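A visit to the Skasberg dye works

In December our weaving and dyeing group went to see the Skasberg dye works, which dyes cotton and wool for small clothing makers. There were 18 of us on the coach. We left at half past eight and got there just after ten, with one stop for petrol.

The works is on the edge of the town, between the river and the old goods line. The main building is brick with a saw-tooth roof, and the newer sheds are behind it. Visitors sign in at the gatehouse and are given a badge and a pair of overshoes. The overshoes are a good idea, as the floor in the dye hall is wet all day.

Our guide was Soledad Zepeda, who has run the colour kitchen for a good many years. She began in the yarn store, where cones and hanks come in undyed and are kept on racks by weight and fibre. Every delivery is tested before it goes any further. A hank is washed, dried and weighed again to see how much oil and dirt came out of it. If too much is left in, the dye takes unevenly and the whole batch has to be redone in a darker shade. She said black covers a lot of mistakes.

The colour kitchen was the part most of us had come for. It is a long narrow room with the powders in lidded tubs down one side and scales down the other. The recipe book runs to 300 shades, all on cards with a tuft of dyed wool stapled to the corner. The oldest cards are handwritten and still in use. Uliana Dmytriv asked whether they could match a colour from a photograph, and the answer was no. They want a piece of cloth, and they look at it by the north window and again under a shop light before anyone weighs anything out.

From there we went down to the dye hall. It was hot and very loud and we had to stand close together to hear. The largest vat takes 200 kilos of yarn at a time. The smallest is the size of a washing-up bowl and is used for trials. A dark red was running while we were there and we watched a load being lifted out and left to drain - this is slow, and takes longer than most of us expected. The water goes to settling tanks outside, which we saw from the walkway but did not go near.

Lunch was in the canteen. Soup, bread, cheese and a tray of apple cake, all included in the ticket. Tea was from an urn. There is room for the whole group at two long tables, though anyone with a bad back may want to take a cushion, as it is all benches.

After lunch Kaede Nomura gave a short talk on purples. Purple was a costly colour for most of history. The shellfish dye was out of reach for nearly everybody, and ordinary dyers got by with lichens, or with madder over indigo, and many of those colours faded badly. Mauve came in during the 1850s, from coal tar, and after that anyone could have it. Paler purples are still awkward to get level, she told us, because a small patch shows up far more than it would in a navy or a brown.

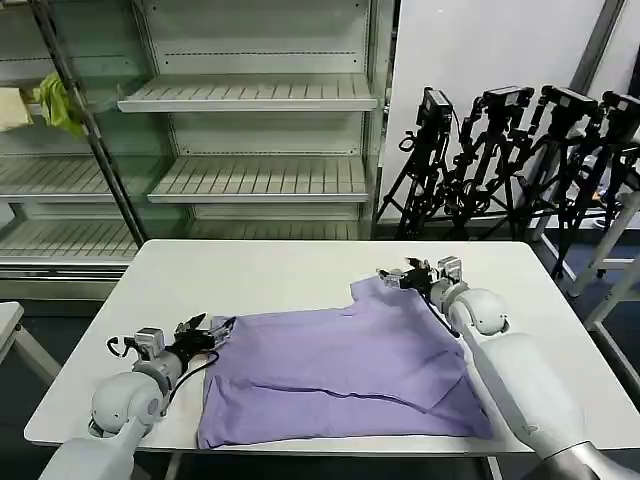 A lavender-purple garment laid out on a white table.

The talk was followed by questions. Aoi Sakai wanted to know about washing at home, and the advice was cool water, a plain soap and drying out of the sun. Somebody else asked about vinegar as a fixer. It helps with acid dyes on wool and does nothing for cotton.

The works shop is by the gate and opens until 3 in the afternoon. It sells ends of cones, odd hanks and seconds at reduced prices, and there was a basket of mixed purples which went quickly. I bought two hanks of a mossy green and a bag of undyed wool. They take cards, but the machine was slow and there was a queue.

A few notes for other groups. The stairs to the colour kitchen are steep and there is no lift. Photographs are allowed everywhere except at the recipe cards. Wear something you do not mind getting splashed, and take a layer off before the dye hall. Coaches can turn in the yard but have to wait in the lane by the river.

We are hoping to go to the Bittencourt spinning mill in the spring. Kaede Tanabe has the list for that and would like names by the next meeting.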